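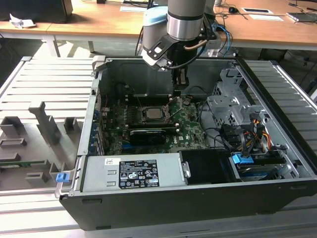
Dell tower on its side, panel off. Coin cell is near the top edge of the board.

turov
Old Dell desktop, loses the date every time it's unplugged. I've got a new coin cell. While I'm in there, should I take the processor out and redo the paste? It hasn't been touched since I got it in August.

stornomik
Battery yes, processor no. If the temperatures are fine, leave it. Most bent pins I see come from jobs that didn't need doing.

bayu_yeoh
Disagree. Old paste dries out and it's a ten minute job. Lever first, then swing the plate right back and lift the chip straight up by its edges.

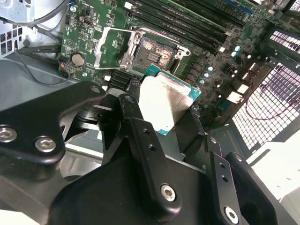
Chip out, load plate open. The pins are in the socket on these.

trullow
Don't wipe anything in that socket, not even with a dry cloth. Clean the lid of the chip and leave the gold bit alone.

stornomik
Still say it's a risk for a couple of degrees. What was it idling at, turov?

turov
Never checked.

stornomik
Well then.

bayu_yeoh
Check it afterwards and you've got a number to start from. Small blob in the middle, don't spread it.

ong174
Whatever you do, pull the mains lead before the battery. And set the clock in the BIOS before you boot Windows.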